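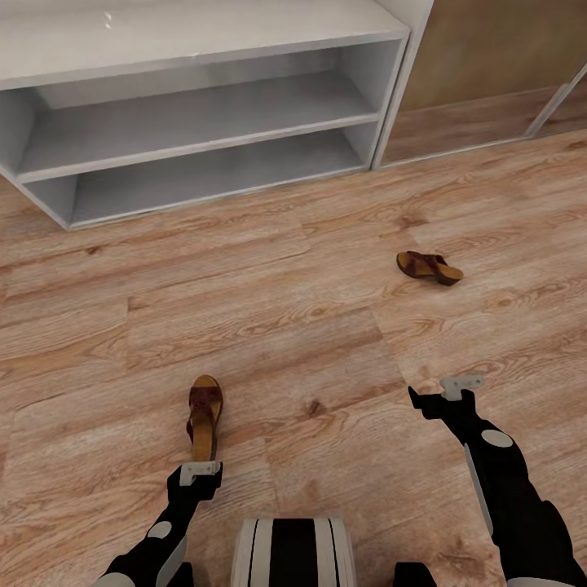
Light oak laminate, with an open white unit and a sliding-door wardrobe.

Looking after a laminate floor through the winter

Heklow Home Notes – Floors and Storage
Updated December 8, 2024

Laminate is a hard-wearing floor, but winter is when most of the damage gets done. Grit comes in on shoes, the heating dries the rooms out, and people mop more often with more water than they should. We had 26 square metres replaced in our last house after a slow leak and years of wet mopping, and the bill came to £1670 with the old boards taken away. Most of what follows was learned after that.

Everyday cleaning

Sweep or vacuum before you do anything else. A mop pushed over a gritty floor drags the grit with it and leaves fine scratches that show up when the sun is low. Use the hard floor setting on the vacuum so that the brush roller stops turning, or fit the soft brush head if you have one. Check the little wheels underneath as well. Ours had a staple stuck in one, and it left a line across the dining room that is still there.

A flat microfibre mop is better than a string mop. Wring it until no water drips from it when you hold it up. The floor should be dry again within a minute or two. If you can still see a film of water after that, the mop is too wet. Work along the length of the boards, and rinse the pad often. Two pads are handy, one for the first half of the house and one for the second.

For the cleaning water, a few drops of washing-up liquid in half a bucket of warm water is enough. More than that leaves a dull coating, and people then add still more soap to get rid of the dullness. If your floor has already gone cloudy, go over it twice with plain warm water and a clean pad, then buff it with a dry towel.

We use Falora floor spray for quick jobs in the kitchen. It does the job, but the washing-up liquid works just as well for a full clean and costs next to nothing.

Things to keep off the floor: wax, furniture polish, scouring powder, wire wool and steam mops. Check the maker's leaflet if you are not sure. Polish makes laminate slippery and is a nuisance to get off.

Stopping grit at the door

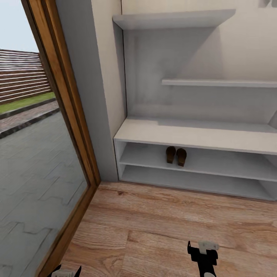 Most of the sand and grit in a house gets no further than the hall if shoes come off there. A coarse mat outside and a softer one inside will catch a fair amount, but the habit of taking shoes off catches more. For that you need somewhere to sit and somewhere to put the shoes. A bench top with an open two-level cubby underneath covers both, and a pair of sandals set side by side on the upper level, toes facing out, is easy to grab on the way past. Wet boots are better on a tray until they have dried. A baking tray past its best will do, with a sheet of newspaper in the bottom.

Shake the inside mat out of doors once a week and vacuum underneath it. Make sure the backing is safe for laminate, as some rubber backings leave a yellow mark that no cleaner will shift. Felt or woven backings are a safer choice. Lift the mat if it gets soaked and do not put it back until both sides are dry.

Road salt leaves a white bloom on the boards. Wipe it up with a cloth dipped in warm water and a small splash of white vinegar, then go over the same patch with plain water. Do this on the day if you can. Salt left in the joints draws in damp.

Under and around furniture

Felt pads belong under every chair and table leg. The stick-on kind collects grit and slides off sideways, so turn the chairs over at the start of November and have a look. The nail-in kind lasts much longer on wooden legs. Cut your own pads from a sheet of felt for odd-shaped feet. Clean the leg with surgical spirit first or the glue will not hold.

To move something heavy, empty it, then tip it slightly and slide a folded blanket under each end. Two people should do this. One pulls the blanket and the other steadies the top. Do not walk a cabinet along corner by corner, as all the weight lands on one small point and will chip the surface of the board.

A floating laminate floor needs to move a little with the seasons. Very heavy pieces on opposite sides of a room can pin it down, and the joints in the middle may then open or lift. If you see a gap in winter that closes again by spring, leave it alone. A gap that stays open is another matter. Sometimes the board can be tapped back using a block stuck to it with strong double-sided tape.

Shelves and fitted units

Fitted units need a bit of thought too, as the floor along their lower edge is awkward to reach and dust builds up there. 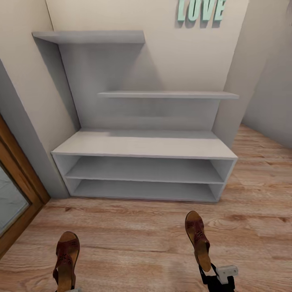

Dust from the top down. Start with the highest shelf and finish at the floor, otherwise you will be doing the bottom twice. A slightly damp microfibre cloth picks dust up, and a feather duster mostly moves it somewhere else. On matt surfaces wipe in long strokes from one end to the other and dry with a second cloth, or you get streaks that only show in the evening with the lights on.

Do not spray cleaner straight onto a shelf or a door panel. It runs into the joints and down to the floor. Spray the cloth instead. Greasy finger marks on pale units come off with warm water and a drop of washing-up liquid. For scuffs, try a soft white pencil rubber before anything stronger. Melamine sponges do work, but they are a fine abrasive and will leave a shiny patch on a matt finish.

Where a side panel meets the floor, wipe with a dry cloth wrapped round a butter knife. Chipboard swells if it takes in water from below, and once the edge has puffed up there is no getting it flat again. If the bottom edge is bare, two thin coats of clear varnish will help to seal it.

Sliding door tracks collect hair and crumbs. Vacuum them with the crevice tool, then go along with an old toothbrush. Leave out the oil, which only holds the dust. A little dry silicone spray on a cloth is enough if the door is stiff.

Small repairs

Light scratches: rub in a wax filler stick of the nearest colour, scrape off the extra with an old bank card, and buff. Buy one stick lighter and one darker than the floor and blend them. The Brivitero repair set has a good spread of oak shades, though the plastic scraper in ours snapped on first use.

Chips: clean out loose bits with a cocktail stick. Fill in thin layers and let each one set. A fine brown pen can carry the grain across the patch.

Candle wax and chewing gum: hold a bag of ice on the spot until it goes hard, then lift it with a plastic scraper. Never use a metal blade.

Felt-tip and shoe polish: a little surgical spirit on cotton wool, dabbed on, followed by a damp cloth. Test in a corner first.

Raised edges on the boards: these usually mean water has got in, and sanding makes it worse because the pattern layer is very thin. Find out where the water came from and dry the room out before you think about new boards. Keep any spare boards flat and indoors. Ours lay under the spare bed for 7 years before we needed one, and it still clicked in without trouble. The ones in the shed were useless by then.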